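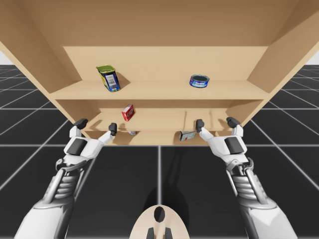 What do people do with the bottom shelf? My project report for Retail and Consumers, module 2

I picked this topic because I work part-time in a small supermarket and I was already annoyed about it. We have a rule in the shop that the cheap own-brand stuff goes at the bottom, the dear stuff goes at eye level, and anything odd ends up right at the top where only tall people can get it. I wanted to know if shoppers mind, or even notice.

My first plan was a big survey with 1,000 answers. My tutor laughed (kindly!) and asked me when I was planning to sleep. So I cut it down to two shops, Velberg near the station and Dönmez on the market square, and I stood in each one with a clipboard for a few evenings in February. Both managers said yes straight away, though Velberg made me wear a visitor badge that kept falling off into the freezer.

I got almost 450 people in my tally, mostly in the coffee and tea aisle. I put a tick for which shelf they touched first, then another tick if they bent down or stretched up afterwards. I know that's a rough way to do it, and when the shop got busy after five o'clock I definitely missed some. I've put the raw sheets in the appendix, including the one with tea on it.

The thing that surprised me was how different the two shops were. In Velberg hardly anyone bent down, and the ones who did went straight there, as if they already knew what they wanted. In Dönmez people crouched all the time! I think it's the aisles, which are much wider, so you can squat without somebody's trolley in your back. My reading list says a lot about eye level and very little about aisle width, so I'd love to look at that properly next year.

I also asked shoppers if they'd use a step stool for the top shelf. Most said no, they'd just ask someone or go without. One lady told me she uses her umbrella, and then showed me.

If I did it again I'd pick one product and stick with it, and I'd go in the mornings too. I'd also wear better shoes. The tables start on the next page, Velberg first.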